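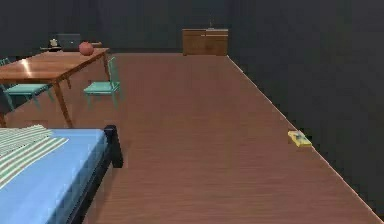
Bedroom end, blue sheet on the bed, boards running right to the back wall

Re-doing old floorboards – oil or poly??

possum_magnet
July 17, 2020
Hi all, first post, be kind. Finally pulled up the carpet at our place in Lesora and the boards underneath are not bad. Bit of paint splatter, old tack holes, one dodgy patch by the hallway door. Had two quotes. 3038 for sand and three coats of water-based poly, all done by the bloke. Or 1062 if he just sands and I put the finish on myself. Leaning towards doing it myself with a hardwax oil. Wever is what the shop has on the shelf. Partner wants poly because her mum had poly. Two kids and a kelpie. What would you do. Also how long are we realistically out of the house??

gumboot_gary
Poly. Next question.

Seriously, kelpie claws on oil, you'll be re-doing the hallway every year. Poly went down at ours when the eldest was in prep and he drives now.

Noel Dagdag
Disagree with Gary, as usual. Oil marks easier, yes, but you can fix the mark. Poly scratches too and then you're stuck with a white line till you sand the whole room. I spot-fix my hallway with a rag and half a cup of oil on a Sunday arvo, done before the footy's over. Try that with poly.

Being out of the house – oil you can walk on next day in socks. Give it a proper week before rugs. Longer if it's cold.

gumboot_gary
"half a cup of oil" every couple of months mate. For ever.

Noel Dagdag
Twice a year. And I like doing it.

tradie_in_thongs
Sander here (by trade, I mean). Few things:
- 1062 for sand only is fair if it includes the edges. ASK if it includes the edges. And inside the wardrobes.
- fill the tack holes AFTER the first cut and use the dust off your own boards
- punch every nail. every one. You hit a nail with the drum and thats a belt gone, and the next one comes out of your pocket
- whatever finish you pick do a test patch in a wardrobe first. Old boards go orange or go pink and you dont know which till its wet

I've got nothing against oil but people put it on way too thick. Thin. Then thinner. Buff off what hasn't gone in after 20 min or it stays tacky for days and you'll be on here crying about it.

possum_magnet
Edges!! Did not ask. Ringing him tomorrow. Thank you

Colour is the next fight. We want it warm but not that 80s orange. The back wall is already a really dark grey and I'm not painting it again so the floor has to get on with that.

kemeys_r
Warm brown with dark walls is lovely, don't let anyone talk you into grey wash. Had the same worry, did it anyway, no regrets. Table and chair sat happily on it too. 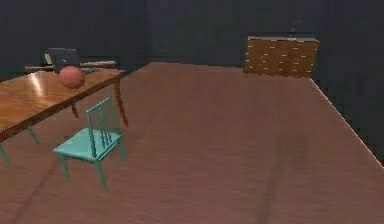
Reddish-brown boards, dark back wall, teal chair at the table

gumboot_gary
Ok that's a nice colour. Still reckon poly.

possum_magnet
Ooh. That is pretty much what's in my head. Rhiannon is it? Saw your sig. What stain, if any?

kemeys_r
Rhiannon Kemeys yep, hi. If you want that sort of red-brown, start by working out what timber you've got, half the job is already done if it's a reddish one. On pale pine you need a tint and it has to go on evenly, no stopping for a cuppa halfway down a board or you get a lap line. I did 4 sample boards before I'd commit, and looked at them morning, lunch and with the lamps on. Dark walls suck up light so go one shade lighter than you think.

dry_creek_deb
Nobody's mentioned gaps. Our boards are old and you could post a letter through them by February. Did we fill? We did not, we'd been told filler cracks out when they move. Winter came, wind up the trouser leg. If yours are gappy and the house is on stumps look at underfloor insulation BEFORE you spend a cent on finish. Much nastier job but it's the one you'll notice.

tradie_in_thongs
^ this. Slivers of timber glued one side only if the gaps are big. Not the tube stuff, it'll pop out.

Noel Dagdag
Agree on slivers. I used Drundska glue for mine, holding so far. Aerts hire does the edger by the half day if your bloke turns out not to do edges.

possum_magnet
Gaps are small, coin edge at worst. Ok last one I promise – where does everyone PUT everything? We've got 5 rooms and all of it's furniture.
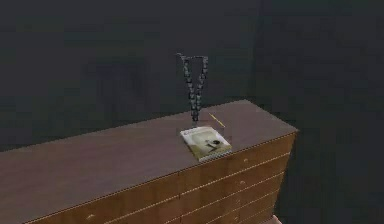

kemeys_r
Do it in two goes if he'll let you, back half of the house then front, it costs a bit more in call-outs but you get to keep a bed. Everything goes up on felt pads on the way back in and you lift, no dragging, I dont care how tired you are. The long low stuff is the worst for it. A chest of drawers that long with a wood top wants two people and the drawers out first, and clear off whatever little bits are sitting in the middle before you tip it. Ask me about the perfume bottle. Oh and cut the pads bigger than you think, the little round ones slide off in a month.

gumboot_gary
Garage, tarp, beer for the neighbours. Took us one afternoon.

dry_creek_deb
Two goes means a join in the finish somewhere Rhiannon. Do it at a doorway or you'll see it for ever.

kemeys_r
Yes sorry, at a doorway. Should of said.

possum_magnet
Update: rang him. Edges included, wardrobes extra. He says oil is fine by him but he won't warranty it if I put it on. Fair enough I spose. Partner is now "open to oil" which I'm taking as a yes. Test patch going in behind the linen cupboard door on the weekend

gumboot_gary
See you back here in a year for the hallway.

Contact us | Forum rules | © Lesora Home & Shed Forum | Back to top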